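3. 장비 도입 계획과 예산 편성

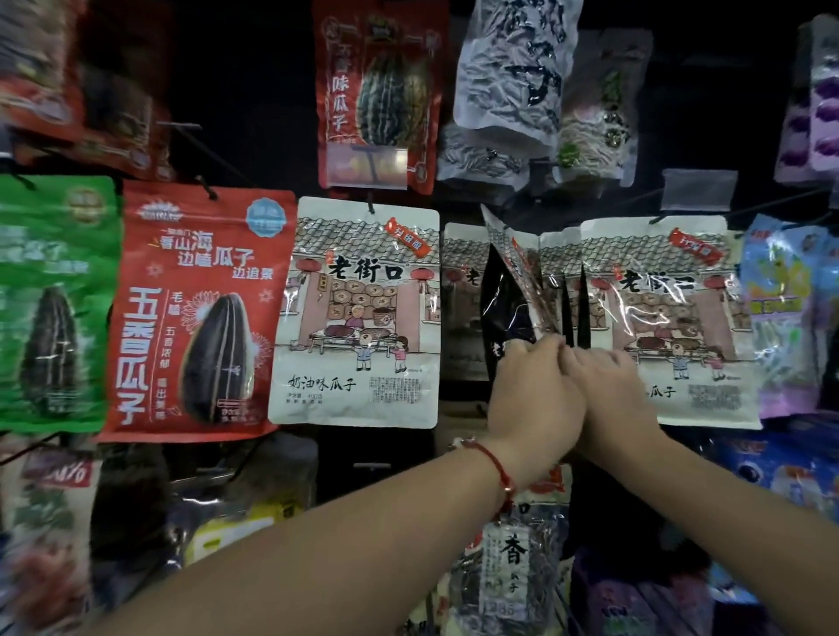
그림 3. 걸이형 진열대의 봉지 상품을 두 손으로 다루는 작업. 진열품은 해바라기씨 등 봉지 포장 식품이다.

3.1 대상 작업의 범위

본 절에서는 걸이형 진열대의 상품 취급 작업을 자동화하기 위한 장비의 구매 계획과 예산 편성 절차를 기술한다. 앞 절에서 분류한 매장 내 작업 가운데 걸이형 진열 작업은 평판 선반 작업에 비하여 선행 연구가 적고, 장비 사양을 결정할 기준도 충분히 정립되어 있지 않다. 그림 3에서와 같이 작업자는 금속 걸이에 걸린 봉지의 가장자리를 양손 손가락으로 집어 당긴다. 봉지 포장재는 쉽게 구겨지고, 같은 벽면 안에서도 투명 창이 있는 포장과 전면이 인쇄된 포장이 섞여 있으며, 인접한 봉지가 서로 겹쳐 걸리는 경우가 있다. 이러한 조건은 그리퍼의 형식, 팔의 수, 시각 센서의 해상도에 직접 영향을 미치므로, 본 연구에서는 가격 조사에 앞서 작업 조건을 먼저 확정하였다.

대상 품목은 협력 매장인 Vurthorpe의 건과류 및 스낵 구역에서 선정하였다. 해당 구역의 등록 품목은 321종이며, 이 중 걸이형으로 진열되는 58종을 본 계획의 대상으로 하였다. 상자 포장, 병 포장 및 냉장 품목은 제외하였다. 제외 품목은 기존의 흡착식 장비로 처리가 가능하거나 별도의 위생 기준이 적용되므로 동일한 예산 항목으로 다루기에 적합하지 않다.

3.2 요구 사양의 도출

요구 사양은 현장 관찰 기록과 작업자 면담을 토대로 작성하였다. 현장 관찰에서 가장 빈번하게 지적된 사항은 한쪽 손만으로는 봉지의 걸이 구멍을 걸이 끝에 맞추기 어렵다는 점이었다. 봉지의 상단을 잡으면 하단이 흔들리고, 하단을 받치면 구멍의 위치가 시야에서 벗어난다. 이에 따라 팔은 2대를 기본 구성으로 정하고, 단일 팔 구성은 비교 대안으로만 유지하였다.

그리퍼에 대해서는 얇은 필름의 가장자리를 집을 수 있는 평행형 집게를 우선 검토하였다. 흡착식 말단 장치는 구매 단가가 낮으나, 주름진 표면에서 밀착이 유지되지 않을 우려가 있고 압축 공기 배관을 매장 내에 설치하여야 한다. 배관 공사비는 장비 견적에 포함되지 않는 경우가 많아, 초기 견적만을 비교하면 흡착식이 과도하게 유리한 것으로 나타난다. 본 연구에서는 설치 공사비를 장비비와 같은 표에 기재하도록 견적 양식을 통일하였다.

시각 센서는 두부 장착형과 손목 장착형을 함께 도입하는 것으로 하였다. 투명 포장과 광택 포장은 거리 측정 오차를 유발할 수 있으므로, 공급사에는 제품 사양서와 별도로 실제 봉지를 사용한 측정 결과의 제출을 요구하였다. 측정에 사용할 봉지는 연구진이 일괄 구매하여 각 공급사에 동일하게 배포하였다.

3.3 공급사 비교

견적은 Joltness와 Leltell 및 Jõgi의 세 곳에 요청하였다. Joltness는 팔, 그리퍼, 제어기를 일괄로 공급하는 안을 제출하였고, Leltell은 팔과 제어기만을 공급하고 말단 장치는 구매자가 선택하는 안을 제출하였다. Jõgi의 제안은 임대 방식으로, 초기 지출은 가장 적었으나 계약 종료 시 장비를 반환하여야 하고 제어 소프트웨어의 수정 권한이 제한되었다.

세 제안을 동일한 기준으로 비교하기 위하여 총소유비용을 산정하였다. 산정 항목에는 장비 본체, 예비 부품, 설치 및 전기 공사, 안전 울타리 또는 이에 준하는 보호 장치, 운용 인력 교육, 유지보수 계약, 폐기 비용을 포함하였다. 연구 인력의 인건비는 세 안에서 동일하게 발생하므로 비교에서 제외하였다. 그리퍼의 손가락 패드는 소모품으로 분류하여 매년 교체하는 것으로 가정하였다.

비교 결과, 연구 기간 전체를 기준으로 할 때 Leltell의 안이 가장 적합한 것으로 판단하였다. 다만 이 판단은 말단 장치를 연구진이 직접 교체할 수 있다는 전제에 의존한다. 해당 기술 인력을 확보하지 못한 기관에서는 Joltness의 일괄 공급안이 더 안정적인 선택이 될 수 있다. 임대안은 단기 실증만을 목적으로 하는 과제에 한하여 검토할 가치가 있다.

3.4 예산 편성과 집행 일정

예산은 장비비, 공사비, 소모품비, 예비비의 네 항목으로 편성하였다. 예비비는 전체의 20%로 설정하였으며, 이는 소속 기관의 통상적인 기준보다 높은 수준이다. 걸이형 진열 작업에서는 말단 장치의 재설계 가능성이 크고, 매장의 진열 배치가 계절에 따라 변경되는 점을 고려하였다. 예비비의 집행에는 연구책임자의 사전 승인을 요하며, 잔액을 장비비로 전용하는 것은 허용하지 않았다.

발주는 두 단계로 구분하였다. 첫 단계에서는 팔과 제어기, 시각 센서를 3월에 발주하고, 말단 장치는 모의 진열대에서의 예비 시험을 마친 후 별도로 발주한다. 일괄 발주에 비하여 행정 절차가 늘어나고 운송비가 중복되지만, 부적합한 그리퍼를 구매할 위험을 줄일 수 있다. 모의 진열대는 매장에서 사용하는 것과 같은 규격의 금속 걸이로 제작하며, 제작비는 공사비 항목에서 집행한다.

검수 기준은 Stojan Georgiev가 작성한 초안을 바탕으로 공급사와 협의하여 확정하였다. 검수는 공급사 시설과 설치 장소에서 각각 실시하고, 설치 장소 검수에서는 대상 품목 전체를 사용한다. 봉지의 파손, 걸이의 변형, 인접 봉지의 낙하는 각각 별도의 불합격 사유로 기록한다. 대금의 최종 지급은 설치 장소 검수의 합격을 조건으로 한다.

3.5 계획의 한계

본 계획은 단일 매장의 진열 조건을 전제로 하므로 걸이의 간격이나 벽면의 높이가 다른 매장에 그대로 적용하기는 어렵다. 또한 총소유비용의 산정에는 환율 변동과 부품 단종의 영향이 반영되지 않았다. 유지보수 계약의 갱신 단가는 공급사가 확정하여 제시하지 않아 첫해의 금액을 전 기간에 동일하게 적용하였다. 갱신 단가가 확정되는 시점에 비용표를 다시 작성할 예정이며, 예비 시험의 절차와 측정 항목은 4절에서 기술한다.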